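Tema 9. Robots y tareas: ¿pueden ya con la casa y el taller?
Apuntes de clase, aula 505. Versión de junio, sin revisar del todo

Punto de partida. Pregunta de la primera sesión: ¿por qué una máquina suelda carrocerías desde hace décadas y todavía no me vacía el lavavajillas? Respuesta corta: porque soldar carrocerías en línea es un problema cerrado y el lavavajillas no. La larga es el resto del tema.

Vocabulario mínimo (cae en el examen):
- Entorno estructurado: cada pieza llega donde se espera, con la misma orientación, a la misma hora. Célula de fábrica clásica.
- Entorno no estructurado: cocina, trastero, banco de trabajo de un taller pequeño. Las cosas están donde las dejó el último.
- Tarea de horizonte largo: muchos pasos seguidos, y el error del primero lo paga el último. Poner la mesa. Cambiar una cama.
- Intervención: cada vez que una persona tiene que meter mano. Ojo, en los folletos casi nunca viene.

1. Lo que sale bien

Aspirar suelos. Cortar césped. Mover cajas por un almacén con pasillos marcados. Coger y dejar objetos rígidos de tamaño conocido. Atornillar, si el tornillo viene en alimentador. Todo esto se vende, funciona, tiene repuestos.

Rasgos comunes: superficie plana o casi, pocos contactos, el fallo es barato. Si la aspiradora se deja una esquina, mañana será. Si un brazo deja a medias una olla con agua hirviendo, no hay mañana será.

2. Lo que sale a ratos

Doblar ropa. El caso de manual. Una camiseta no tiene forma, tiene infinitas, y la cámara ve solo la capa de encima. El prototipo Jonia (lo vimos en vídeo) dobla toallas bastante bien y camisetas regular. Con una sábana bajera no hay nada que hacer. El vídeo iba acelerado, lo ponía en una esquina en letra pequeña. Buscad siempre esa letra.

Recoger una mesa. Platos sí, vasos según: el cristal transparente sigue engañando a los sensores de profundidad. Los restos de comida, mal.

Banco de taller. Aquí se mezcla todo: piezas pequeñas, cables, herramienta, cosas blandas encima de cosas duras. Para una persona es desorden de martes a cualquier hora, perdón, desorden corriente. Para el planificador es una lista larguísima de colisiones posibles.

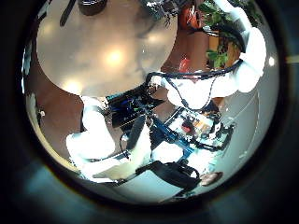

El cable merece párrafo propio. Es deformable, se engancha, se mueve cuando mueves otra cosa, y encima el propio brazo suele llevar los suyos por fuera. Hay que modelar dos problemas: el cable que quieres manipular y el que te puede tirar de la muñeca. En la práctica casi todo el mundo resuelve el segundo con bridas y paciencia, y el primero se lo deja a una persona.

Conectores: meter una clavija exige precisión de posición y además sentir la fuerza. Sin sensor de fuerza se hace a base de tolerancia en la pieza (chaflanes, guías). Con sensor, mejor, mas lento.

Cámara en la muñeca: se ve de cerca lo que se va a agarrar, pero se pierde el conjunto, y con gran angular las líneas rectas salen curvas y hay que calibrar. Reflejos de las lámparas sobre superficies claras: fuente clásica de falsos bordes. Solución cutre y eficaz, difuminar la luz. Solución elegante, entrenar con muchos reflejos. Se suelen hacer las dos.

Dos brazos o uno. Con uno hay que apoyarse en algo para sujetar la pieza (mordaza, canto de la mesa). Con dos se sujeta y se trabaja a la vez, pero se estorban: el espacio común es donde están las cosas interesantes y tambien donde chocan. Coordinarlos no cuesta el doble, cuesta bastante más.

3. Lo que no sale

Limpiar un baño entero. Cocinar sin que nadie prepare antes los ingredientes. Ordenar un cuarto con criterio, porque el criterio es del dueño y no está escrito en ningún lado. Buscar una fuga. Desmontar un aparato que no se ha visto nunca, con un tornillo pasado de rosca.

Este último es mi ejemplo favorito. Montar es conocido, se monta siempre igual. Desmontar algo usado no: óxido, pegamento, la reparación chapucera de otro. Por eso el reciclaje de electrónica sigue siendo tan manual.

4. Caso para discutir: Clokby

Taller de reparación de pequeño electrodoméstico. Compran un sistema Dellari para clasificar placas y módulos en bandejas. Datos del caso:
- Demostración en casa del proveedor: sin incidencias.
- Primer mes en el taller: roughly nada que ver. (Traduzco, que esto venía del original en inglés: se parecía poco.)
- Paradas: unas 9 por turno. Causa más repetida, pieza enganchada en otra.
- Al final se queda haciendo 2 de las 3 tareas previstas. La tercera, separar los cables planos, vuelve a manos del personal.

Preguntas para el debate. ¿Fracaso o no? ¿Quién atiende las paradas y a quién se le apunta ese tiempo? ¿Habría salido mejor cambiando las bandejas en vez del robot? Pensad esta última, tiene más miga de la que parece. Un lavavajillas no friega como nosotros, cambia la tarea y nos obliga a cargarlo a su manera.

5. Cómo leer una demo

Velocidad del vídeo. Número de cortes. Si hay alguien teleoperando (preguntar siempre, a veces se dice solo en la nota al pie). Si los objetos son los mismos con los que se entrenó. Porcentaje de éxito, y sobre cuántos intentos. Qué pasa después de un fallo: recupera solo, se para, o sigue tan tranquilo como si tuviera la pieza en la pinza.

El informe Carré, que está en la carpeta compartida, separa autonomía de éxito. Leed solo la parte de métricas, lo demás es publicidad.

Para la próxima sesión: elegid una tarea doméstica que hagáis todas las semanas, partidla en pasos y marcad en cuáles hace falta tacto. Una cara como mucho. No vale la aspiradora.

Falta por añadir: pinzas blandas, ventosas, y lo de seguridad cerca de personas, que va en el tema siguiente.

Contacto: secretaría del departamento | © Material docente, uso interno | Volver arriba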